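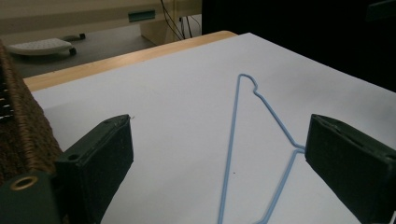 Reseña: pinzas de mano Wurnanska (juego de dos), lo que cuestan de verdad

Compradas en marzo con presupuesto de taller pequeño. Uso: grabar demostraciones de manejo de ropa y perchas para el proyecto Derndale. Voy rápido que tengo que cerrar el pedido de la segunda tanda.

Precio. Teníamos aprobados 1.250 euros. Factura final, 1.143 con portes. Parece que sobra dinero y no, porque ahí no entran los recambios ni la mesa. Si lo estáis planificando, partida aparte para eso. Yo no la puse y ahora estoy pidiendo favores.

Qué valoramos antes: el modelo de Etenance (más fino, pero plazo de entrega larguísimo y los dedos no se venden sueltos) y montar las nuestras con piezas impresas. Lo segundo sale barato hasta que sumas horas. Nos quedamos con Wurnanska por el plazo, 12 días, y llegó en plazo.

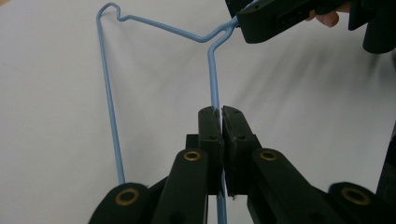
Publicado en Herramientas y Taller | Texto y pruebas: Redacción Bennani | Lectura: 3 min

Sigo. Lo del alambre fino era mi duda principal. Una percha de alambre plastificado es mala pieza: delgada, resbala, se gira sola. Con la pinza cerrada del todo el alambre queda cogido entre las dos mordazas y se puede sujetar la percha por dos sitios, una pinza en cada punto. Para eso hacen falta dos unidades, claro. No compréis una suelta "para probar", acabaréis pidiendo la otra y pagando portes dos veces.

Brazos articulados con casquillos color latón. Holgura poca de momento. Preguntar por recambio de casquillos antes de pagar, a mi me contestaron tarde y mal.

Lo peor, coger la percha cuando está plana sobre la mesa. Los dedos son bloques gordos y el alambre no levanta nada, hay que entrar muy bajo y buscar el doblez. De 27 intentos míos el primer día, un buen puñado fallados. Mejora con práctica pero contad horas de aprendizaje en el presupuesto, que también son dinero.

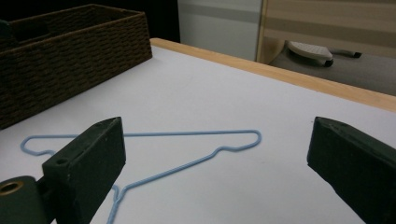 Los dedos además se marcan con el roce, y la superficie mate coge motitas enseguida. No afecta al agarre que yo haya notado, pero si pensáis revenderlas, ojo.

Superficie clara debajo, recomendable. El azul pálido se distingue bien y en el vídeo se sigue el alambre sin problema.

A favor: precio, plazo, cierre firme. En contra: dedos anchos, recambios lentos, manual de dos hojas y en ingles.

Nota: un 7. Repetimos compra, esta vez con dedos de repuesto metidos en el mismo pedido. Si alguien tiene los de punta estrecha que diga qué tal, que el catalogo no pone ni las medidas.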